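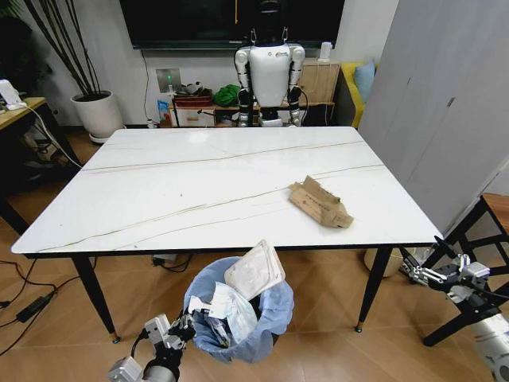

Issue 18, page 5

Tirkbridge firm puts table-clearing robot out for hire

A Tirkbridge company has begun hiring out two-armed robots for household tidying, with the first bookings open to homes and small offices in the town and in Gukside.

Sakgate, which has its workshop on the Gukside road, launched the service on May 20, 2020. A customer pays £502 for a hire of one week. The price covers delivery, setting up, a visit halfway through and collection at the end.

The job on offer is a narrow one. The robot clears rubbish from tables and puts it in a lined bin standing on the floor beside them. Cardboard, paper and plastic packaging are on the list of things it will handle. Glass, food and anything with liquid in it are not, and the hire agreement asks customers to keep these off the table while the machine is switched on.

Lutfa Bhuiyan, who runs the hire side of the business, said most enquiries so far had come from people who work from home and get a lot of parcels.

"They have a table covered in packaging by the end of the day," she said. "Crumpled card is harder than it looks. It has no proper edge to get hold of and it is a different shape each time, so we spent most of the winter on that."

The company says its robots made 1,017 attempts at picking up torn or folded card in its own tests before the service opened. It has not published the results, and Ms Bhuiyan said these would be given to customers on request.

Each hire comes with a home visit before the first day. The fitter checks the floor for loose cables, measures the height of the table and agrees with the customer where the bin will go. Rooms with steps or deep rugs are turned down for now. The robot needs a clear space on at least one long side of the table, and chairs should be pulled back from that side.

Arif Dissanayake, who had the robot for a week at his house in Gukside before the launch, said it was slower than doing the job by hand.

"I could clear the table in a minute and it takes a good deal longer," he said. "But I was upstairs working, so it made no odds to me. I had to change the bin bag myself. It doesn't do that."

He said he would hire it again if the price came down.

A longer hire of one month costs £2,212, with a second home visit included. There is no option to buy. Bin liners are not supplied, and the company recommends a bag that folds well over the rim so that the hand does not catch on it.

Sakgate plans to add Baláž to its delivery area in October. Bookings are taken by telephone or at the workshop, and a deposit is payable when the home visit is arranged.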